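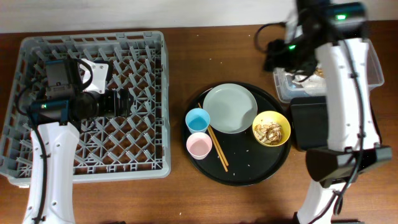
What we set out to do

Our project group had one semester, one table and two arms, and we wanted to know which gripper fingers were worth keeping for clearing up after a meal. The job we picked is bussing a tray: dishes go in a gray rack, trash goes in a clear bin, and leftover food gets tipped out into a black box. I eat in the dining hall every day and I had never thought of this as difficult. I have apologized to the dining hall people in my head many times since September!

The two finger sets we compared are the Pitik, which is a stiff molded finger, and the Brirex, which bends a bit at the tip when you squeeze. Both bolt onto the same wrist with the same screws, so swapping takes a few minutes if you don't drop a screw under the radiator. The arms, the controller software (Wogan, the version the lab already had) and the cameras stayed the same the whole way through, or at least that was the plan. More on that in a bit.

How we ran it

Everything was driven by hand through the leader arms. We did not train a policy for this report. My advisor's feeling was that if a person can't do the job with a given finger, there's no point asking a network to, and after a week of fighting with chopsticks I agree completely.

One run is one full tray. We kept the items the same in kind: cups, a plate, a bowl with some food in it, chopsticks, and a bit of trash such as a napkin or a wrapper. We logged every grasp attempt, whether it held, and whether the item ended up where it was supposed to go. By the end we had 728 attempts in the log, split evenly between the two finger sets. The time limit per item was 2 minutes, and after that it went down as a miss and we moved on.

The wrist cameras turned out to matter more than I guessed. From the overhead view you think you're lined up on the rim of a cup, and then the wrist view shows one finger inside and the other one nowhere near. I ended up driving mostly off the wrist picture for the last few inches 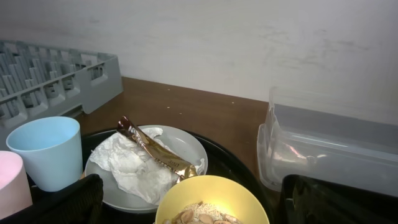
and only going back to the head view to check where the rack was. The other thing about the wrist view is that you always have your own fingers in it, down in the corners, and the Pitik fingers are wider, so they hide more of whatever you're trying to pick up. That sounds minor until you're after something low and close, like a bowl right between the tips.

What we found, item by item

Cups were easy for both. Grab the rim, lift, turn, put it in the rack upside down. The turn is where you lose it if your grip is off center.

The plate was the worst dish by far. You have to catch the edge, and the stiff Pitik fingers tended to push it across the tray. The Brirex tips would slide under a little way, which was usually enough – though I did launch one plate into the rack harder than I meant to.

Bowls with food in them went better with the Pitik. The soft tips let the bowl sag when you tilt it to pour, and then the food comes out in a place you did not choose. I spent a lot of evenings sweeping crumbs off that table.

Napkins and wrappers: Brirex, no contest. Anything crumpled and light just folds into the soft tips. Foil is slippery and the Pitik kept squeezing it out sideways like a watermelon seed.

Chopsticks: both bad. They lie flat, they roll, and the tips come down on either side and close on nothing. The trick I found late was to pin one against the raised rim of the tray and pick it up from there, but I only worked that out on a Saturday near the end, so the numbers for chopsticks are really two different sets of numbers and I've marked them that way in the log.

About the controller: we changed the grip current limit partway through when a Brirex finger tore, and the first 10 runs were redone at the new setting so the comparison stays fair. 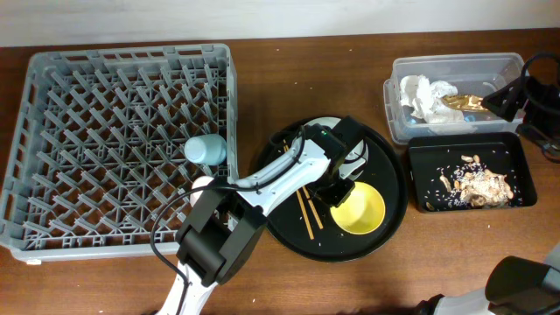
So which fingers would I put on for a full tray?

I'd go with the Brirex on both arms if I had to choose one set, since trash and plates come up on every tray and those are where the Pitik lost the most time. If you can mix, put a Pitik on whichever arm does the pouring.

Next semester

The Jonance fingers we ordered have a rubber pad with ridges, and they showed up too late to test properly. The pads are supposed to last 4,000 cycles, which would be a big step up from tearing one in the middle of a run. I'd also like to log the chopsticks again from scratch using the rim trick, and get a second driver on it so it isn't only my thumbs being measured.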